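About Flillgate

Flillgate sells secondhand kitchen things, mostly the kind your aunt owned and you once made fun of. Benvinda Garcia and Lutz Hamann opened the shop with 70 items, 11 of them gravy boats. We now stock 299, and the gravy boats are still here if you're interested.

Everything spends time on a table before it goes on a shelf. Adom Quaye decides what's worth keeping and writes the tags. He likes a good pitcher and has strong feelings about red — he'd call it a weakness, we'd call it most of the back wall.
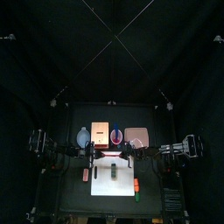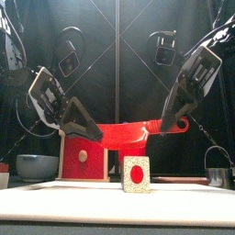
On the tables: a light blue pitcher in the first picture, a red skillet in the second.

We don't polish out history, and we don't buy fondue sets. Please stop bringing them.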